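Club de robotique Modham : astuces d'atelier pour l'exercice « ranger les tasses »

Fiche tenue par Viktória Vincze, mise à jour le 1er juillet 2022.

Avant la séance, laver et essuyer le plateau. Un film gras fait glisser les tasses dès que la pince les pousse de côté. Liquide vaisselle dilué, chiffon sec, pas de produit lustrant.

Varier les départs : certaines tasses debout sur la table, d'autres retournées sur le plateau, anses orientées différemment à chaque essai.

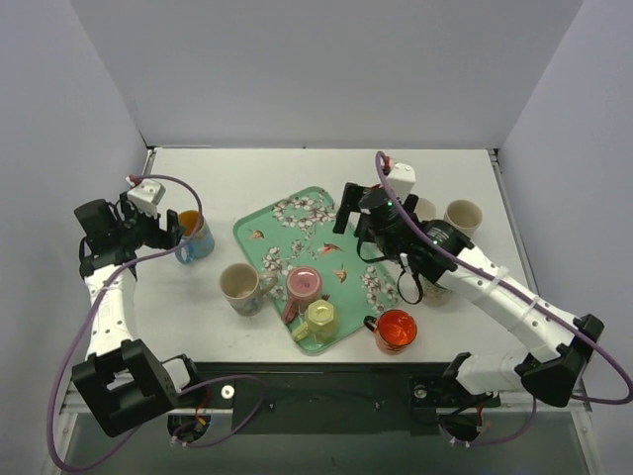 Limiter la vitesse à 100 mm/s en approche. Au-delà, la faïence s'ébrèche au premier contact. Les équipes qui préparent la coupe Clendska peuvent monter à 180 mm/s, uniquement à vide.

Câbles : laisser une boucle souple au coude, serrer les colliers à la main, couper l'excédent à ras. Vérifier le jeu bras replié puis bras tendu.

Tasse retournée : amener les doigts de part et d'autre de l'anse, descendre, fermer lentement. Le fond émaillé renvoie la lumière ; déplacer la lampe avant de toucher aux réglages de caméra.

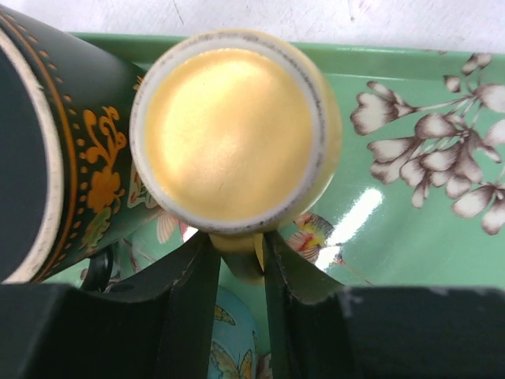
Tasse jaune retournée, anse entre les doigts de la pince.

Éclats de faïence : les ramasser avec du papier absorbant humide, jamais à main nue. Une tasse ébréchée sort du lot et va dans le bac Fernandes, sous l'établi.

Fin de séance : bras en position de repos, alimentation coupée, tasses rangées sur 2 rangs.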